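Sorting by Ear: Design and Testing of a Music-Led Puzzle Game for Console and Handheld

3rd September
By Antonina Demchenko, Interactive Media Program, Roltstead

This report covers the design, construction, and first testing of Rolto, a puzzle game in which players sort and place colored pieces in time with a musical track. The project was carried out over two terms under the supervision of Sheila Birkett. It was submitted in partial fulfillment of the requirements of the final-year studio course.

Background and aims

Rhythm games usually ask the player to match a movement or a button press to a marked beat. Puzzle games usually allow the player to think without a musical deadline. The project set out to test whether the two forms could share one set of controls. The first aim was a playable build with 14 levels. The second was to find out whether players with no musical training could finish the opening levels without reading the instructions.

An earlier proposal included an online mode for up to four players. This was withdrawn in March, when the time needed for network testing became clear. The budget was reassigned to the recording of original music.

Method

The game was built in Kelex, the engine licensed for course use. Music was written and recorded by students of the sound design course, who delivered seven tracks of different tempos. Each track was used for two levels, once at its original speed and once at a faster setting. The beat positions were entered by hand after the automatic beat finder placed markers late on tracks with soft percussion.

Testing took place in three rounds. Players completed a short form before and after each session, and the build recorded each placement together with its distance in time from the nearest beat. No personal information was stored with these records.

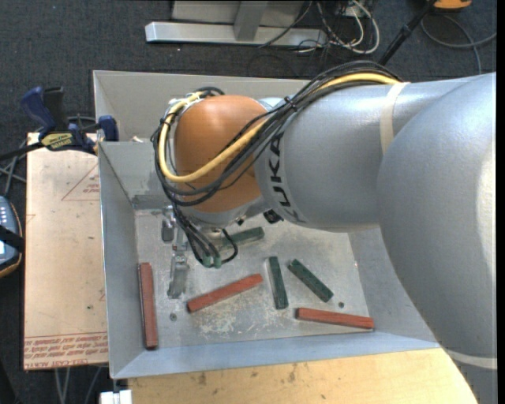 Level design began with paper sketches and was moved into the engine once the basic rules had been agreed. Each level gives the player a shallow tray and a set of pieces that must be turned and placed before the track ends. Early levels use only two colors and one shape. Six rectangular blocks, three red-brown and three dark green, lying at different angles in a tray with sloped walls, are close to the starting layout of Level 1, and the player's first task is to bring the red ones into line. Later levels add longer pieces, and the final two hide part of the tray until the chorus.

Color alone was found to be a weak signal for some players. A raised pattern was therefore added to the green pieces, and the setting is on by default.

Results

The first round showed that the timing window was too narrow. Placements were accepted only within 200 milliseconds of the beat, and most testers gave up on Level 3. The window was widened for the opening levels and returned to its first value from Level 8 onward. In the second and third rounds, most testers reached Level 5 in a single session.

Nearly 2000 placements were recorded across the three rounds. Players placed pieces early more often than late, and this was most marked on the slow tracks. Several wrote that they had stopped listening to the music and were watching the bar at the top of the screen. The bar was removed from Level 2 onward in the final build. Comments on this change were mixed, and two testers asked for it to be restored as an option.

Performance on the handheld version remained uneven. Sound delay through wireless headphones could not be corrected automatically, and a manual adjustment screen was added to the settings menu.

Limitations and further work

All testers were students at Roltstead and most already played games regularly. The findings should not be applied to younger or older players without further testing. The level editor, named Vakulenko in the project files, was completed but not tested by anyone outside the team. It is recommended that a later group review the editor before any public release, and that the tempo of Level 11 be lowered.

Related reports
Dialogue Choices and Replay in a Short Mystery Game
Menu Design for Handheld Screens
Recording Footsteps for a Stealth Game
Studio Course: Submission Guidelines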